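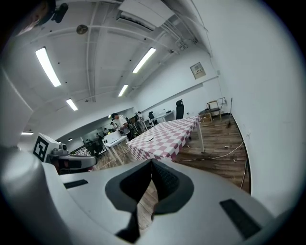 The Nirnby marker fault was a tracking failure in a set of hand-held grippers used to record tasks for robot training. It was reported in July 2021 at the Ullero demonstration room, where operators practiced simple table work with paired grippers. The fault caused the recorded position of one gripper to jump while the tool itself was held nearly still. There were no injuries.

Background

The Nirnby system estimates the position of each gripper from its own camera and from a square printed marker mounted on top of the other unit. When one marker leaves view, the software is meant to pause the recording and sound a tone. In the affected release, Clirero 2, the pause did not take effect. The software kept the last known angle of the marker and joined it to the next reading, which could come from a different height or side.

Course of the fault

Operators at Ullero first noticed the problem when a recorded path for setting down a plate passed through the tabletop. Three sessions showed the same error. A robot arm replaying one of them pressed against its table until the force limit stopped it. Replay was then suspended at the site. 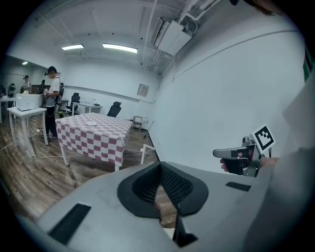 Wu, commenting on the first report, wrote that the force limit should never have been the only thing between a bad recording and a moving arm, and asked for every path to be checked before replay.

Cause and correction

The review traced the fault to a timing error between the two cameras - the tone and the pause depended on separate clocks. A loose marker bracket was considered and ruled out. The corrected release rejects any path with a sudden change in position. Sites were told to discard recordings made with the earlier release and to keep the stop button within reach during replay.

See also

Fiducial marker
Robot safety
Force limiting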